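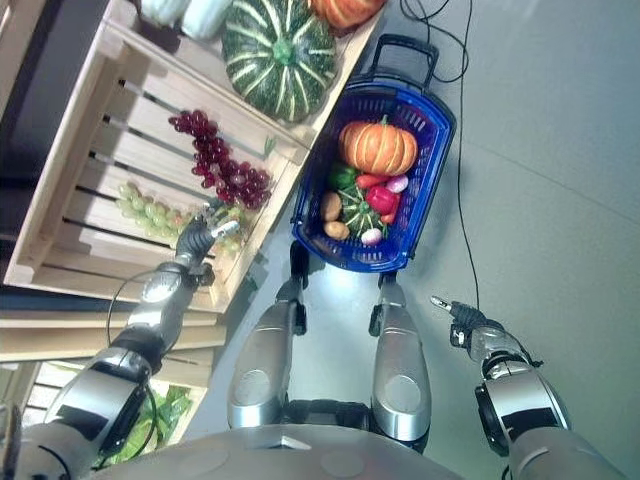
Can a robot do the produce order at a small grocery yet?

Asked 2023-10-15 in Shop Floor & Stockroom

I help run Khoury, a little grocery with wooden crates for the fruit and veg, and we pack pickup orders by hand. Mornings are a scramble. I keep seeing clips of two-armed robots doing this kind of thing and I am dying to know how close it is! Could one take a mixed list (peppers, potatoes, an onion, a bunch of grapes, a pumpkin) and fill a basket without turning the soft stuff to jam? We do 90 orders on a busy day. Not buying anything this year, just want to know what to hope for.
Lama Darwish

3 answers

Accepted answer
Closer than you'd think, and I say that as someone who spent January at Stistine watching people try it. Potatoes and onions are pretty much fine. Bell peppers too, they're light and slick but a decent gripper holds on. Grapes are the hard one. If it pinches berries they split, so you want it to find the stem and lift from there, and when the bunch is draped over the slats of a crate the stem may be underneath. The other thing is packing order. Look at the basket in the picture at the top of this page: big pumpkin at the top of the pile, potatoes and a turnip further down. Great if grapes aren't in there yet. If they are going in, they go on last, and the robot has to leave room for them. People do that without thinking. Software is getting there (it's so fun to watch when it works!) but speed is still the problem. The best run I saw took 196 seconds for a short list, and I bet you beat that half asleep.

So for 90 orders a day, no. For a slow overnight batch of the hard vegetables, I'd give it a couple more years and I'd be first in line.

Comment: 196 seconds including the grapes?
Reply: No grapes in that run. Sorry, should have said.

Answer 2
Big squash is harder than it sounds too. A round ribbed thing wider than the hand needs both arms, and then who's holding the basket? Set the basket on the floor or a low stand. Also keep your crates in the same spots every day, helps people as well. We did that at Pevamero after a trial with 2 arms on a bench and kept the layout even when the trial ended. Leafy greens we never got right, they tear.

Answer 3
just get a cart with a scale on it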